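The Table in the Middle of the House

Padmavathi Rai bought her kitchen table before she bought her kitchen. She was renting a room over a hardware store at the time, and the table took up so much of it that she had to turn sideways to reach the window. She is 61 now, the house around the table is her third, and she has no plans to replace it.

"I have had four couches," she says. "I couldn't tell you what color the first one was. I know every mark on this."

Most people who own a wood table for a long time end up talking this way. A couch wears out and goes to the curb. A good table gets dull, gets scratched, loses a screw, and stays where it is. It is also the piece of furniture most likely to be treated badly for years by people who say they love it. They wipe it with whatever spray is under the sink, set hot dishes on it, push it against a radiator in the fall, and then ask why the top has gone gray near one end.

Rai repairs tables for a living. Her shop, Lorkiro, occupies the back half of a former print works, and she takes in work from homes, two restaurants and a library. She had no training in it. She taught bookkeeping, fixed a neighbor's drop-leaf one winter, and was asked to fix another. By the following May she had stopped teaching.

The first thing she does with a new job is run her hand over it with her eyes closed. A finish that feels smooth in one place and slightly sticky in another usually means polish has built up, and that can often be cleaned off in an afternoon. A finish that feels dry and a little rough has worn through. Then she looks underneath. The underside shows what the wood looked like before anyone waxed it, and it shows old repairs, which are mostly bad. She has found wood filler packed into joints, drywall screws, and once a folded bus schedule glued under a leg to stop it from rocking.

Customers nearly always ask for a table to be made to look new. She tries to talk them down a step. Sanding to bare wood takes off the stains, but it takes off wood too, and a top can only go through that so many times. On a veneered table it may not survive once. A cleaning and a fresh coat of oil will leave a few rings and dents behind and cost about a third as much.
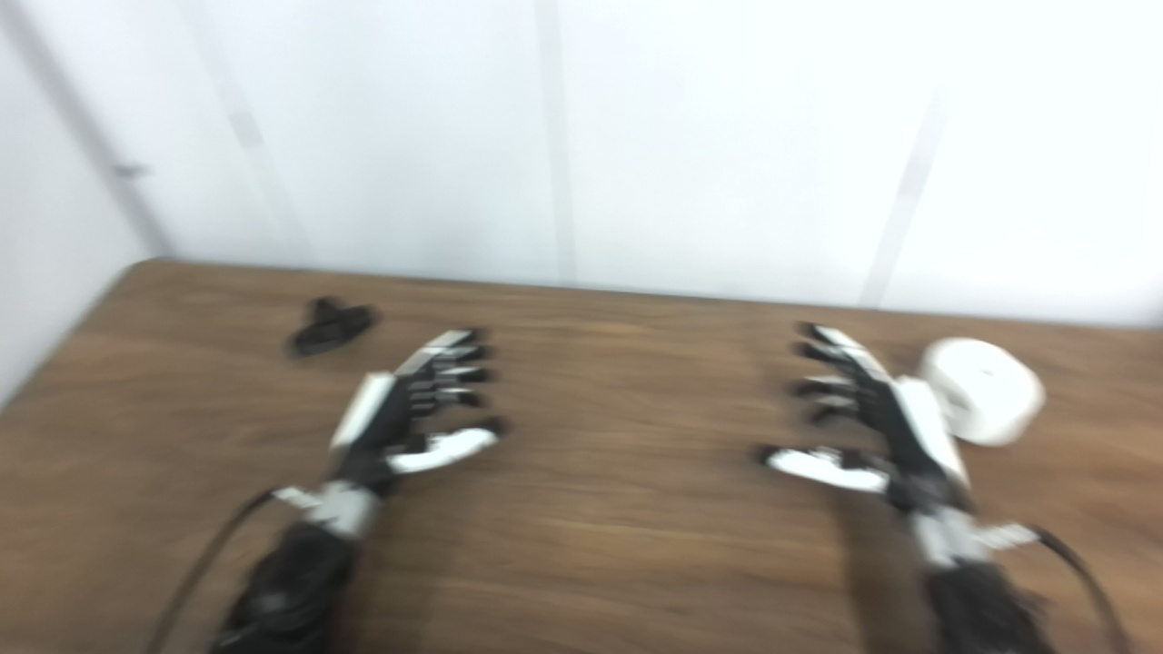
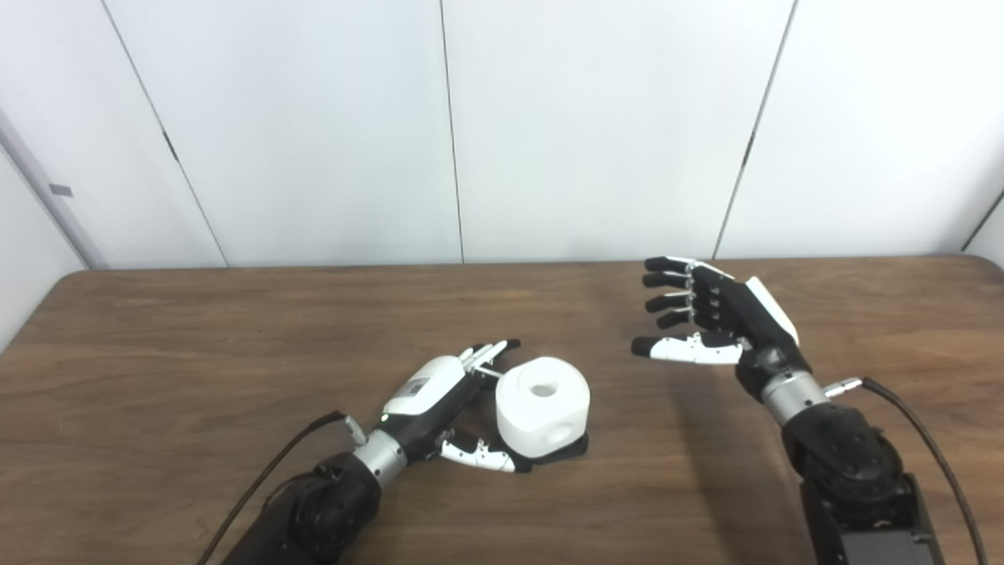
Light matters more than people expect. Under a single bulb hung low, a tabletop shows every scratch that runs across the beam, and an owner will become convinced that the thing is ruined. Under even light the scratches mostly drop out and the color of the wood comes forward. Rai likes a plain white wall behind a table for the same reason, and a brown top with a visible grain, like the one here against its white panels, gives the eye plenty to look at without a runner or a bowl of fruit. She tells customers to live with a bare top for a week before they decide to have it refinished. Some of them call and cancel.

Oil or varnish is the question she gets most. Varnish sits on top of the wood as a film. It shrugs off spilled juice and homework, and for a family with small children she thinks it makes sense. When it does fail, though, it fails in patches, and a patch is hard to blend. Oil soaks in. It needs a new coat once or twice a year and it will take a mark from a wet glass left overnight, but the owner can fix that mark at home with a rag and some patience.

She uses an oil called Sivel, thinned for the first coat and straight from the can after that. The instructions say to wait 4 hours between coats. She waits a full day. She wipes off everything that has not soaked in, and says most of the sticky tables that come through her door were oiled by someone who skipped that part. The rags get laid out flat outdoors to dry, never balled up in a bin, where they can heat up on their own and catch fire.

Then there is the matter of movement. Wood takes in moisture in summer and gives it up when the heat comes on, and a wide top grows and shrinks across its width. A well-made table allows for it, with slotted holes or small clips where the top meets the base. A badly made one is screwed down tight, and at some point it splits. Rai sees the splits come in every winter. She glues and clamps them, but she also opens up the screw holes, and she charges for that whether or not the customer thinks it is needed.

Not every table is worth the work. The Filip, a flat-pack model that a lot of people her children's age seem to own, has a printed surface over pressed board. When the corner swells there is little to be done. She tells people so on the phone to save them the drive. The Brendeo, which looks much the same in a picture, has a solid top and does well with a light sanding. She keeps a list of models by the phone with a yes or a no next to each.

Prices vary. A clean and oil on a six-seat table starts at $442. A full strip, repair and refinish on the same table comes to $876, and extension leaves are extra. Plenty of new tables cost less than that, and she doesn't argue with anyone who does the math and walks away.

For those who want to look after a table themselves, her advice is short. Use a damp cloth, then a dry one. Keep the table a couple of feet from the heat. Skip the spray polish, especially anything with silicone in it, which gets into the grain and makes any later finish bead up like water on a car. Turn the table end for end once a year if one side gets the sun. Tighten the leg bolts when you turn the clocks back.

Her own table has not been refinished since she moved in. There is a burn near one corner the size of a quarter, from a pan her son put down when he was nine, and a row of dents along one edge where a vise was clamped before she had a shop to clamp it in. She oils it in the spring. The radiator is on the other side of the room.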